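Wukis Forum > Estimates and Methods > Private holdings

Thread: Kivelholm stake on the Killel governor's page, counted twice?
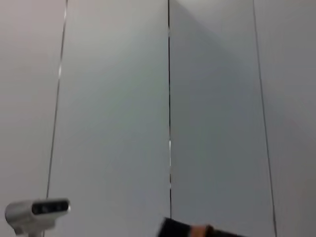
Gray wall panels, inside corner

ledgerline
The page for the former governor of Killel gives a net worth of $295 million. I went through the worksheet attached to the estimate and I think the Kivelholm shares are in there two times.

The worksheet has a line for "Kivelholm Holdings, common, direct" taken from the last disclosure form filed in office. Further down it has a line for "family trust, diversified" taken from the probate inventory of the governor's late father. The inventory has an attached schedule, and the schedule shows that most of the trust by value is Kivelholm common. The shares went out of the trust to the beneficiaries before the disclosure form was filed. So the same block shows up once as a trust asset at the old date and once as a direct holding at the newer date.

I would like the trust line cut back to whatever was left after the distribution. I don't have edit rights on locked pages, so I'm posting this before I open a correction request.

parcelmap
Which schedule are you using? There is an original inventory and an amended one. The amended one moved some of the Kivelholm shares to a separate marital trust, and that one had not distributed anything when the form was filed.

ledgerline
The original. I didn't know there was an amended version. Is it on the court site?

parcelmap
Yes, same docket, filed in December under the accountant's cover letter and not under "inventory." Search for the cover letter. The scan is poor and the share counts are hard to read on the second page.

quietquorum
I built the worksheet, so I'll answer for it.

The trust line was entered as a residual. I took the inventory total, subtracted the distribution listed in the first accounting, and carried the rest forward with no growth. The label "diversified" is bad and I will change it. The number behind the label is net of the distribution. If you open the cell and don't just read the printed value, the subtraction is there.

What I did not do is check whether the marital trust belongs on this page at all. The governor is a remainder beneficiary. The surviving parent has the income for life. Our method page doesn't say how to treat a remainder interest and I put it in at full value.

ledgerline
I was reading the exported copy, which only has values. I withdraw the claim that the whole block is counted twice.

I still have a problem with full value on the remainder. A person who gets nothing until somebody else dies does not hold the asset today. At minimum it should be discounted for the life estate.

tarnished_dime
Disagree. These are popular estimates. Readers want to know how rich the family member is, and the trust is going to end up in one place. Every other site puts it in at full value. If we discount it we'll be the outlier and we'll get a stream of messages telling us we're wrong.

quietquorum
Other sites copying one another is not a source. Half of them took their figure from our page before the last revision. I can tell from the rounding.

tarnished_dime
I'm not saying it's a source. I'm saying the term "net worth" as used on a page like this has a loose meaning and we shouldn't pretend to do an appraisal.

parcelmap
The method page does define it: assets held or controlled, less known debts. "Controlled" is the relevant word. Who is the trustee of the marital trust? If the governor is sole trustee with power to sell, there is an argument for including it. If it's a bank, there isn't.

quietquorum
Co-trustees. A bank and the governor. Both signatures are needed for a sale of Kivelholm stock under the trust terms, which are quoted in the accounting.

parcelmap
Then I would call that partial control and leave it to a footnote. Ranges exist for this.

ledgerline
Moving to the other part, how was the direct Kivelholm holding priced? The company is private. The disclosure form only gives a value band, and the top band on the Killel form is open-ended.

quietquorum
Band was ignored for that reason. I used the ownership percentage. The state ethics form has a box to check if the filer holds more than 5 percent of a business, and it asks for the percentage if so. The form says 9 percent. I applied that to an equity value for the whole company taken from the Sastry database.

ledgerline
And Sastry gets it from where?

quietquorum
For private companies they apply a sector multiple to earnings. The earnings come from a state registry filing if one exists. Kivelholm files one for its warehouse subsidiary and none for the parent.

ledgerline
So the parent's number is an estimate built on one subsidiary's filing, times a multiple, times a percentage a filer wrote on a form. Then we print $295 million as though the last digit means something.

quietquorum
It is weak. I said so in the notes tab. I don't choose how the headline is displayed.

tarnished_dime
The headline is displayed to whatever the estimator enters. You can enter a rounded number. I do it on all of mine.

quietquorum
You can enter one now. You could not when this page was made. The old template rejected a value that didn't match the worksheet total.

coldstorage_b
I used to work in commercial lending and looked at companies of this type, never Kivelholm itself. A few things that would change the result more than the trust question.

Sastry's figure is usually enterprise value. It includes debt. A warehouse business carries a lot of debt secured by the buildings. If you multiply an ownership percentage by enterprise value you are crediting the shareholder with the bank's money. Check which field you pulled.

Next, a minority stake in a private family company does not sell at its proportional share of the total. There is no market, there is usually a right of first refusal, and the holder can't force a dividend. Estate appraisers take a discount for both lack of control and lack of marketability. The probate inventory should have a discounted value per share already, with an appraiser's report behind it. That report would be a better starting point than a database multiple, even though it is older.

Last, look for a pledge. People with large private stakes often borrow against them. The disclosure form should have a liabilities section.

quietquorum
Checked. The field I pulled is "EV (est.)". That is my error and it is a plain one. I read it as equity value. Sastry has a separate equity field and for Kivelholm it is blank.

The liabilities section lists one loan from a Killel bank, purpose "investment," again in the open-ended band. The worksheet has it at the floor of the band.

ledgerline
Then the page should be pulled until it's fixed.

tarnished_dime
Pulling a page gets it flagged as removed in search and it takes ages to come back. Put a notice on it.

ledgerline
A notice over a number known to be wrong still leaves the number on the page. It's the number that gets copied.

parcelmap
There is a status for this. Under review hides the headline and keeps the biography, the career section, and the real estate list. I'd use that. The real estate entries are sound, I matched them against the county assessor myself.

quietquorum
Agreed. I have set it to under review. It needs 2 approvals from people other than me to come back out.

coldstorage_b
If someone can get the appraiser's report I can read it. I don't need the whole file, only the section with the discount and the date of value.

parcelmap
It is listed as an exhibit on the docket but the exhibit isn't scanned. The clerk will copy it for a per-page fee. I have sent in the request form.

ledgerline
On dates: the appraisal will be as of the father's death. The disclosure form is later. Are we going to bring the value forward, and with what?

coldstorage_b
I'd state it as of the appraisal date and say so next to the number. Growing it forward with a sector index adds a second guess on top of the first. If the subsidiary's registry filings show a large change in earnings between the dates, mention that in the notes and let the reader see it.

tarnished_dime
A net worth page with a stale date in the headline is going to look odd beside all the others.

quietquorum
We have stale dates on plenty of them. They aren't shown. I'd support showing them, but that is a template change and belongs in the template board.

tarnished_dime
Fine. I'll vote against it there. I have no objection to the enterprise value fix. That one is clear.

ledgerline
Correction request is open. I listed four items: replace EV with an equity basis, apply the appraiser's discount if we get the report, move the marital trust to a footnote, relabel the residual trust line. I left out anything on the loan. I don't see what we could put there except the floor of the band.

quietquorum
That matches my notes. One change to item three: put the co-trustee language in the footnote word for word. Someone will ask about it again otherwise.

ledgerline
Added.

parcelmap
The clerk's office replied. The exhibit is in off-site storage and they will send a page count before charging. I'll post when I have it.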